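Kultent: Collecting Grasping Demonstrations by Hand
Project report, Lanton robotics course

Our project, Kultent, looked at how people pick up and pass thin objects, and whether those motions could be used to train an arm later. We worked in pairs in the Todton room. One person wore the headset and used the hand-held gripper, and the other kept the log. Each session ran 30 minutes.

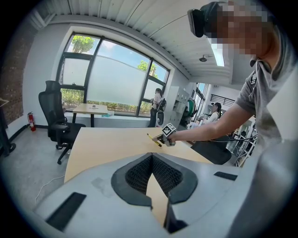 We picked long, narrow objects on purpose. Round ones were too easy in our April tests, and the gripper centered them without much help from the operator. Thin ones have to be lined up first. We wrote 6 tasks, and each pair did every task 3 times. A trial was thrown out if the object touched the floor or the log was missing a start time.
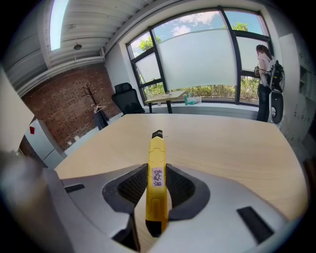
Grip angle was the variable we argued about most. In the first plan we let each operator choose, and the logs were hard to compare. We then set two angles, flat and upright. For the upright trials the object was held between the padded fingers with its far end pointing away, as with the yellow utility knife, and we noted where on the handle the fingers closed — high, middle or low.

More than 2 trials in the first set had no grip height written down, so we repeated that set. The log sheet now has a box for it. The Jenkins arm was not ready in time, so playback is left for next term.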